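Planning Equipment for an Automation Cell
Course handout, unit 4
Prepared by Relu Ardeleanu

In the last unit we chose a task for the arm. Now we must decide what to buy and in which order. Many student groups begin with the arm, and after this they find that no money is left for the table, the fingers or the spare parts. Please make your list from the task and go backward.

Divide your budget sheet into two parts. The first part is for things you buy once: arm, gripper, controller, table. The second part is for things that wear out or get lost, such as fingertips, cables and the objects which the arm must handle. For a kitchen task, the objects are also equipment and they need their own line.

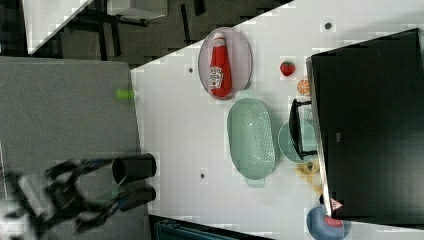 Should we buy the gripper from the same company as the arm?
It depends on the mounting plate and the software. If both companies support the same plate, compare the full price with the adapter and the cable included. Ask for this in writing before you order.

Now look at the sample budget of the Geltwood project. The group asked two suppliers for a gripper. Clustex offered 1333 dollars with one set of fingertips. Fukmont offered a lower price, but the adapter was sold separately for 400 dollars, and with it the total became higher than the Clustex offer. Extra fingertips were 16 dollars each in both offers. The group also kept 524 dollars for objects and small repairs, and in December this money was already spent.

Delivery time must be in the plan too. Write the longest time the supplier gives you, not the shortest one. Do not plan any test in the same week as a delivery.

Homework: prepare a budget sheet for your own cell with both parts filled in. Groups who work with Thịnh Sầm should use the Bedoya price list. Send the sheet by 2026-06-10.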